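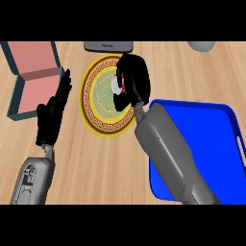

Glue tests, May, second batch

Started 9.15. Same beech offcuts as the first batch, planed again on the joining face and wiped down. Workshop was colder than I wanted, so I left the heater on for an hour before opening the glue.

Testa white glue first, then the Cevex two-part. Spread both with the notched card. The Cevex goes off quicker than the tin says and the last joint in that set was already dragging when I put it together. Marked it with a pencil cross. Leave it out of the averages.

Clamped until mid-afternoon, then stacked on the shelf by the window. Do not move them, please. Labels are only taped on.

Pull results so far, first batch only, in newtons:
Testa, best joint 2,443
Testa, worst joint over 1,000
Cevex, worst joint 700

The 700 is the one with the gap along one side. You could get a fingernail into it before the test, so I blame the planing and would not hold it against the glue. The best Testa joint broke in the wood, about a centimetre back from the line. Kept both halves in the drawer under the vice.

Still to do
Repeat 3 joints with the Cevex, mixing half as much at a time.
Ask Filance whether the slower hardener is still made. The Grimville shop had none left and couldn't say when more was due.
New notched card, the old one has lost two teeth.
Check the pull gauge against the spring balance. It was not going back to zero after the second pull and I have been taking the difference off by hand.

Heater off at 5.40.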